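Hi Leonora,

Quick update on the Prernik fan archive, as promised, and sorry it's a bit of a ramble! We've now got 559 wallpapers sorted and tagged by character, which leaves the odd ones where I can't tell which series of the cartoon they come from (the early posters all look the same to me – don't tell the forum). The Gundedow episodes were the worst, because half the fan art had been saved under the wrong title.

Your grant has paid for the scanning and the first year of hosting. I've spent 30 pounds more than planned on postage, mostly sending sketchbooks back to the artists, and I'll cover that from the print sales.

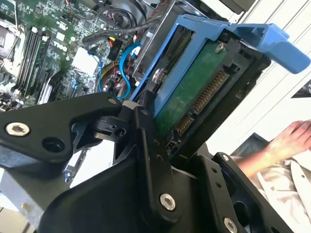
The tagging rules took ages to agree. We had 11 different spellings for the villain's name alone! I've gone with the one in the closing credits, and the old ones still work in the search box.

Still to do in the next stretch: the movie poster gallery, phone-sized versions of the most popular pictures, and permission from two artists who haven't answered since March. I'd love to have the gallery open before the summer fan meet-up, but I'll write again if that slips.

Thanks ever so much,
Teleo archive desk
05/04/2022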